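**Tokero soft jacket for robot arms – clear front curtain kit**

Sold by: Liltley Supply
Ships from: Akbulut warehouse
In stock – usually leaves in two days

Price: $300 full kit / $77 curtain only
Spare hook-and-loop straps, bag of 50: sold seperately

Fits most mid-size arms. Check your reach before you order, see below.

**What you get**

- clear plastic curtain, one piece, hemmed top
- fabric jacket for the arm, zip down the back
- hose and cable wrap, open along one side
- straps, enough for one arm
- top rail and end caps
- paper instructions (the PDF is better, ask us)

**Why people buy it**

Dust, overspray, coolant mist. Keeps it off the arm or keeps it off the room, depending which way round you hang things. Most customers do paint prep or sanding and want to see the cell without walking into it. Curtain is NOT a safety guard. Doesn't stop a moving arm, doesn't stop a thrown part. You still need your fence, your scanner, whatever your shop rules say.

**Sizes**

Curtain is 180 cm wide. Drop can be trimmed with scissors – cut it hanging, not on the floor, you'll get a straighter line. Wider opening? Order two and overlap them.

Jacket comes in S, M and L. Measure around the fattest joint with the cables on. If between sizes go up. A tight jacket pulls at the wrist and you will hear about it from the controller.

**Cable wrap**

New for this version. The old one was a closed sleeve and you had to unplug everything to get it on. Now it opens flat, goes round the bundle, straps shut. Leave slack at the elbow. Run the arm slow through its full program once before you close the last strap.

**Known gripes**

Plastic arrives folded so it has creases. They relax some if you hang it in a warm room overnight, they don't all go. Scratches easily – soft cloth and soapy water only, no paper towel. Picks up glare if there's a window or bright light behind it, so think about where your operator stands. If you need a really clear view get the rigid Cirkuvel panel instead. Costs more, heavier, worth it for camera work.

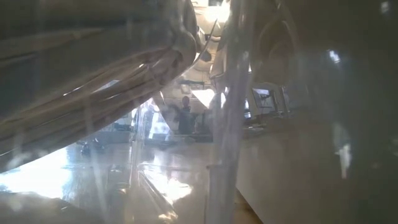 *Looking through clear sheeting – cables upper left, monitor and white table on the right.*

**Returns**

Unopened kits, full refund. Trimmed curtains can't come back, sorry. Jackets can be swapped for another size if they're clean and you havn't cut the strap holes.

**Questions we get**

Will it fit a ceiling mounted arm – jacket yes, top rail no, you'd need your own hangers.

Can I wash the jacket – cold, by hand, line dry. Not the cable wrap, just wipe it.

Do you do other colors – jacket in gray only right now. Blue was supposed to land in February, it didn't. No new date yet.

Page updated August 6, 2020. Prices don't include tax or the rail bolts.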